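Talks > Shop Floor Track > Speaker notes

February – notes by Marleny Inga
4 comments | 1139 views

HOUSE RULES FOR ARMS NEAR PEOPLE – talk notes, keep it moving

Open with the Roken story. Short version only. New guy, good guy, walks over the line to pick up a pen. Arm was paused, not stopped. No injury. Point is he thought paused meant stopped. So did his lead. So did I, my first year.

Ask the room: who has a written rule for this? Wait. Count to five in your head, don't fill the silence.

Rule one – the line on the floor means something or you pull it up. At Vorow we had tape left from three layouts ago and people just stepped over all of it. If the reach changes, the tape changes, same shift. Whoever moves the base moves the tape. Write that down as one job, one name.

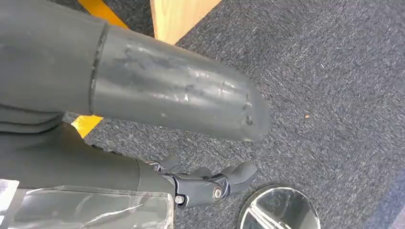

Second half of rule one, the floor inside the line. Walk it before power on. Loose stuff goes out. Film, screws, crumbs, whatever the last crew dropped. Takes a minute. Sreekumar does his with a flashlight held low, people laughed, now half of them do it too. Log it or it didn't happen (get a laugh here if they're awake).

Don't get dragged into the standards debate yet. Somebody will bring up the clause numbers. Say: happy to talk after. The standard tells you to do a risk assessment, it doesnt do it for you. House rules are what you write once the assessment is done and people still need to know where to put thier feet.

Rule two – covers and wrapping. Decide who takes shipping film off and when, before first motion. Film can slide, film can hide a joint or a label you need to read. Slow down on this one, they will all have a bit of it somewhere. An arm like the one on this slide has crinkled clear film on the lower section and bare gray shell above it, so ask them: partly on, is that a pass or a fail on your sheet? Ours used to have no box for it. Now it does. Same sheet has a line for scuffs – write down the old ones so you can spot a new one. Patricio wanted photos for every scuff, we settled on a sketch.

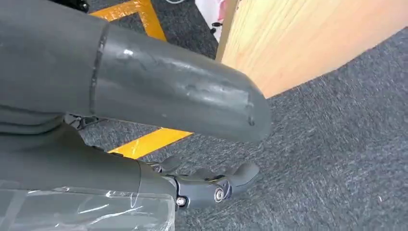

Rule three. Speed. Everybody sets a slow mode and then nobody can say how slow. Put the number on the cell, big, by the switch. If you can't find the number, you don't run with people inside. Ello did this with a marker and a piece of card and it worked fine. No budget needed, say that twice, managers in the room.

Check time here. If over 20 min skip the Pastor bit and go to hands.

Pastor bit: they had 2 stop buttons, both on the same side. Walk the whole table, can you hit one from every spot a person stands? They couldn't. Fixed in an afternoon.

Rule four – hands on the table. This is the one they came for. Shared table work, person and robot both reaching. Say out loud who has the table. "Mine" / "yours", dumb as it sounds. Person holding something down keeps holding till they call it. Phones and tablets get a parking spot, outside the reach. 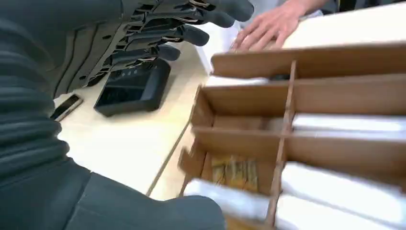
Slide 9. Shared table: person's hand flat on the paper, robot fingers over the corner of the cardboard organizer.

Leave it up while you do the call-outs. Get Žydrūnas up from the front row to play the robot, he already said ok. Do it once wrong, once right. Don't explain the wrong one first, let them shout.

Then the review thing. Rules go stale. Ours get read aloud every quarter, 2 people who work the cell plus one who doesn't. The outsider asks the best questions. Anything no one can explain gets fixed or cut. We cut a glove rule that dated from a machine we'd sold.

Likely questions:
– do we need this if the arm is force limited? Yes. What's it holding?
– who signs? The person running the cell that shift. Not the manager.
– how long should the sheet be? One page. If it's two they'll sign it without reading.
– visitors? They stay behind the tape, no exceptions, incl. the boss

Saranya has the blank sheets at the back table, point at her. Water. Clicker back to the AV desk before lunch.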